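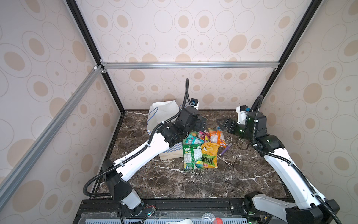 Home News Food Business Schools Events

Grollcombe snack shop to sell mixed packs by the box

14 shares | 6 comments

A snack shop in Grollcombe will start selling boxes of mixed chips and other bagged snacks in August, with customers choosing what goes into each one.

Sun, the shop run by Ro-un Hwang on the corner of Brollusitz Street, will offer the boxes in two sizes. The small box holds 10 bags. The large one holds 24 and is meant for offices, team buses and parties. Both can be ordered at the counter or by phone and picked up the next day after 3 p.m.

Hwang said the idea came from watching people shop. Many customers come in for one kind of chips, pick up three or four others, put most of them back and leave with the one they came for.

"They want to try things, but they don't want to buy a big bag of something they might not like," Hwang said. "With a box they can take one of each and pass them around."

Customers will fill out a paper slip with a short list of choices: plain potato chips, flavored potato chips, corn snacks, crackers, sweet snacks and a line marked "surprise." The last one leaves the pick to the shop. Anyone who wants a whole box of the same flavor can still have it, although Hwang said the shop would rather sell those straight from the supplier's case.

The boxes will come from Birkano, a packaging firm across town that already makes the trays for the bakery next door. They are plain brown cardboard with a fold-in lid and no window. Sun has ordered 200 of them to start. Hwang expects that to last through the end of the school sports season, with a second order if it doesn't.

Working out the sizes took most of the spring. Chip bags are mostly air, and the shop's first box was too shallow. The bags at the top were squeezed when the lid went down, and chips near the seams broke. A taller box fixed that, but then the smaller packs slid to the bottom on the way to the car and the light ones ended up on their sides.

The shop now stands the larger bags upright along the back and lays the smaller packs flat in front. Heavier items such as nuts and filled cookies go in first. Staff are told to hold a bag by the top seam when they move it and to keep their thumbs off the middle.

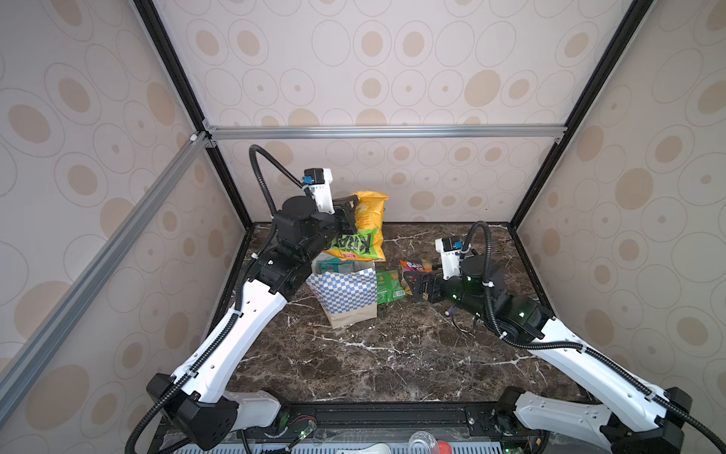 Mixing the brands has been another part of the job. Bags of the same weight can differ by an inch or more in height, and some makers use a stiffer film than others. Hwang keeps a notebook behind the register with the height and width of every bag the shop carries. It has been updated twice this year after makers changed their packaging.

Color matters too, at least to the customers who were shown early versions. They liked a box better when the bags on top didn't all look alike. A yellow bag of potato chips next to a bright green one went over well. A box that was almost all red, put together to use up a delivery of spicy corn snacks, was picked last even though the same people said they liked spicy food.

Prices have been set at the shelf price of the bags plus a small charge for the box. The charge will be dropped for customers who bring the box back in good shape for a refill. Hwang said there won't be a discount for the large size at first, but that could change once the shop knows how long a box takes to pack.

Sun sells about 2000 bags of snacks in a normal month, with the busiest weeks coming at the start of the school year and again before the winter break. Potato chips make up the largest share. Corn snacks are second. Seaweed snacks, which Hwang brought in two years ago on the advice of an aunt, have a small but steady following and will be in the surprise line from time to time.

Allergies are handled on the slip. There is a box to check for nuts, milk, wheat, soy and sesame, and the shop will leave out any bag that lists them. Hwang asked that customers with a serious allergy order in person so the labels can be read at the counter before the lid is closed. Bags made in plants that also handle nuts will be left out on request as well.

Dates are checked when the box is packed. Nothing with less than a month left will go in. Bags closer to their date will stay in the basket by the door, where they sell for half price as they do now.

Two nearby offices and the Grollcombe swim club have already asked for large boxes. The swim club wants crackers and plain chips only, for the long drives to meets. One of the offices asked if drinks could be added. For now the answer is no. A bottle rolling around in the box would crush everything else, and the cardboard isn't made to carry that kind of weight. Drinks can be bought separately at the counter.

Delivery isn't planned either. Hwang has no van and said the boxes are light enough that most people can walk home with one. The large size does take up a good part of a bus seat, and the shop will tie a string handle around it for anyone who asks.

The shop will move its greeting card rack to the back wall to make room for a packing table near the register. That work will be done after closing, and no change in hours is expected. Sun is open from 10 a.m. to 7 p.m.

Order slips will be at the counter from the first week of the month. Orders for the next day need to be in by 5 p.m. Orders of more than five large boxes need a week's notice.

6 comments

More in Food
Bakery on Brollusitz Street adds early opening
Where to find late lunch in Grollcombe

Contact us | Corrections | Advertise | Copyright Grollcombe News, all rights reserved | Back to top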